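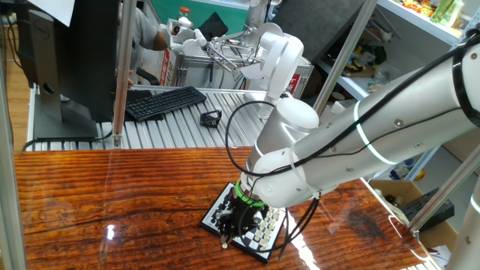
Roboterarm stellt Schachfiguren auf: Tag der offenen Tür bei Dusano

Am 26. August 2023 hat die Firma Dusano ihre Werkhalle in Prandside für Besucher geöffnet. Es kamen 244 Personen, viele davon mit Kindern. Angemeldet hatten sich nur 80, deshalb wurden die Führungen am Nachmittag in kleineren Abständen gemacht.

Die meisten Gäste blieben beim Tisch mit dem Schachbrett stehen. Dort arbeitete ein weißer Roboterarm, den die Mitarbeiter unter sich Toma nennen. Seine Aufgabe war einfach zu verstehen und trotzdem nicht leicht: Er sollte einen weißen Bauern nehmen und auf das Feld bringen, das in der Reihe noch frei war. Gespielt wurde an diesem Tag nicht.

„Die Leute fragen zuerst, ob er gewinnen kann“, sagte Luminița Radu, die die Vorführung leitete. „Aber Schach rechnen ist heute keine Kunst mehr. Für uns ist interessant, ob er zwischen zwei anderen Figuren etwas abstellt und dabei keine umwirft.“ Die Figuren sind klein, ihre Köpfe rund und glatt, und der Greifer muss sie ziemlich genau in der Mitte fassen.
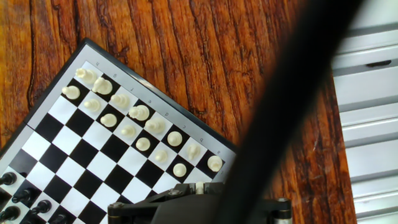
Fragen aus dem Publikum

Nach jeder Runde gab es 30 Minuten Zeit für Gespräche. Ein Schüler wollte wissen, warum das Brett schräg auf dem Tisch liegt. Iulian Mihăilă von der Abteilung Software antwortete, dass der Arm die Lage des Brettes jedes Mal neu erkennen soll – sonst würde er nur eine auswendig gelernte Bewegung wiederholen.

Raluca Costache, Lehrerin für Technik, war mit ihrer Arbeitsgemeinschaft gekommen. Sie fand besonders gut, dass die Kinder den Greifer bei der Arbeit beobachten konnten und auch die langsamen Stellen zu sehen bekamen. „In den Filmen im Internet geht immer alles schnell“, sagte sie.

Die Bilder für die Steuerung liefert unter anderem eine kleine Kamera nahe am Greifer. Aus dieser Höhe sieht man auch die Beschriftung am Rand des Brettes. 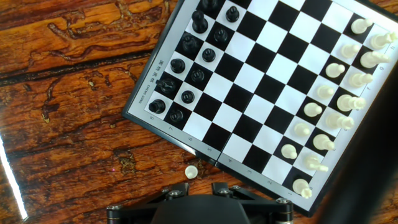
Die Software mit dem Namen Puler benutzt diese Zeichen jedoch nicht, sie richtet sich nach den Feldern. Ob das auch bei einem anderen Brett funktioniert, will Mihăilă in den nächsten Monaten prüfen.

Der nächste Tag der offenen Tür ist für Januar geplant. Schulklassen können sich bei Luminița Radu melden.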